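Home Papers People Teaching Contact

4. What counts as "put away"?

I've been thinking about tidying for longer than I'd like to admit, and the thing I kept bumping into was that soft toys make a mess of every neat definition. A block goes in a box and you're done. A plush animal goes in a box and then an ear hangs over the rim, or a leg sticks up, and half the people you ask will say it's tidy and the other half will reach over and fix it. So for this part of the study I stuck to the smallest version of the job I could think of: one small table, one white bin at the back, one plush panda to go in it. Figure 4 has four views, spread through this section.

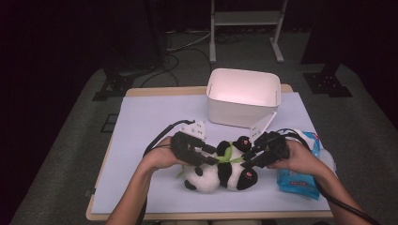

4.1 Why a panda

I wanted a toy with parts. Our first pick was a plain round cushion toy from Hememitz, and it was hopeless for my purposes, as it has no top or bottom and you can't put it away upside down. A panda has a face, and people care about faces! Kátia Bragança, who coded the sessions with me, spotted this in the pilot and wrote "they turn it to look at them" in the margin of her notes. I rolled my eyes a bit at the time (sorry, Kátia), but that line became the whole orientation score.

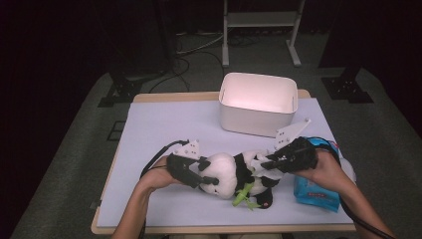 Orientation, in our coding, means which way the toy is lying at the moment someone settles on how to hold it. We used 5 codes: back, front, left side, right side, and "other," which I fought against and lost. In the second view of Figure 4 the panda is on its side with the green bamboo sticking out at the belly, so it gets a side code, easy enough. The bamboo is what caused the arguments. I treated it as part of the toy, and Kátia wanted it coded separately, the way we'd code a loose accessory. We went back and forth for most of a Wednesday and finally went with mine, mainly to keep the sheets simple.

4.2 Squash and where people hold

Blocks don't squash, and a lot of the older tidying work we built on (including our own Ciobanu pilot) quietly assumes they don't need to. With plush, the hold changes the size of the thing you're holding. Squeeze it around the middle and you've got a narrow waist with a lot of fluff bulging out on both sides, which may be easier to fit past a rim or may be harder, depending on how it goes in.
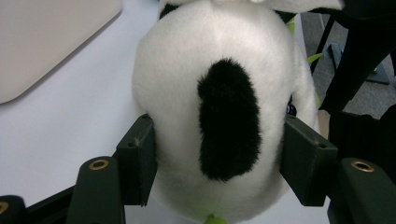
So we added a squash note to each entry, just low, medium or high, judged by eye. I know that's crude. I did try a ruler for a while, and all it gave me was a sore neck and numbers I didn't believe. The full set has 2201 entries, and I hand-checked 1000 of them myself, with Kátia going over the ones I'd flagged as doubtful. We disagreed on 51, nearly all of them medium versus high — I'm happy to call that a fuzzy boundary and move on.

4.3 Other things on the table

I had planned to leave the tabletop bare apart from the toy and the bin. The Zorklow protocol, which we borrowed our layout from, does it that way. But real tables have stuff on them, and I changed my mind in March after reading back through the Imis interviews, where person after person talked about tidying "around" things. They'd pick up the toys and leave the wipes, the mail, the mug, and still tell you the table was done. 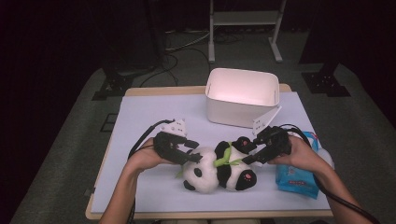 That left us with a scoring problem, of course. If the toy is in the bin and everything else stays where it was, is the table tidy? I decided to score the toy and the tabletop separately, one yes or no for each, and to let them disagree. It makes the tables in Section 5 longer than I'd like, and it does mean a session can pass on one and fail on the other, but it's closer to how the people in the interviews talked about their own homes. Kátia would still like a third score for whether the panda ends up face up. It's in the coding sheet as an optional column, and we haven't used it in the results that follow.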